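Workshop notebook, November

Jindov away kit, first batch of shirts. Box opened 8:40. Sizes match the order, but 3 of the larges have the sponsor print set too low, so that the bottom of the lettering runs into the seam. Put them aside for Edeltraud.

Wash test on the numbers as usual. Two shirts on the warm cycle, two on cold. After the first round the 7 on one warm shirt was lifting at the top corner. Cold pair fine. Pressed the 7 again, same temperature, longer hold. Will see what the second wash does to it.
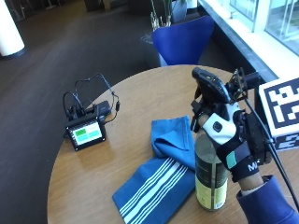
Ollwood want their volleyball shirts with the longer back hem, same as last season. Fotis Rallis has the old pattern and says it will need 2 cm more at the side for the new knit, which has less give. I cut one sample in medium and it rode up when I lifted my arms. Cut another with the extra at the side and it stayed down. Use that one.

Bandeck fabric: the red is a shade darker than the swatch we signed off. Held them together by the window and under the tubes, and it shows in both. Wrote to them before lunch, no reply yet. Don't cut any of it until they answer — the captain's shirt was meant to come from that roll. 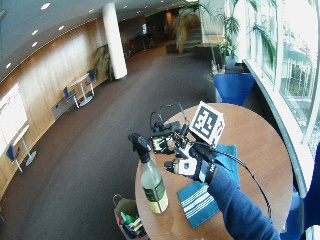 Sleeve length for the Nguyen libero shirts is still open. The players asked for long sleeves that don't creep up when they reach for a low ball. I tried a narrow cuff and a wide one on the same body, and the narrow one pinches after a few minutes. The color they picked is near the navy sleeve reaching over the round table in the photo, but they want it with a white stripe down the outside. The stripe has to go on before the sleeve is closed. Edeltraud Lehner will sew one up with the wide cuff and we'll send it with the socks.

Stretch rig: 300 pulls on the shoulder seam, no broken stitches. At 100 there was a little puckering on the left side and it didn't get worse. Thread tension was a bit high on that machine, so turned it down and marked the dial with tape.

To do: second warm wash, chase Bandeck, reprint the larges, find the box of size labels.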